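Witness marks on gripper carriage screws: required or not? 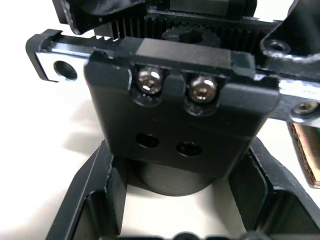
rbratu, 14:10
Site rule at Skivthorpe says every fastener on a rack and pinion gripper gets a paint mark after torquing, checked every 2,000 cycles. Does that include the two cap screws in the carriage block? Prakeck's checklist only lists the rail.

m_ghita
Yes. If the block shifts, the pinion mesh shifts with it. Mark both.

Chiriac_I
Disagree. Paint in a counterbore is hard to read and it flakes. We put a torque wrench on them at the interval and log the value. 478 entries so far, two low.

m_ghita
Re-torquing hides a screw that has backed off. You need to look before you touch it.

Chiriac_I
We log the breakaway first.

blazar
Either is fine if it is written down. Put the method and the interval in the risk assessment. Also wipe the rack teeth at the same stop.

rbratu
Will mark and log both until the April review.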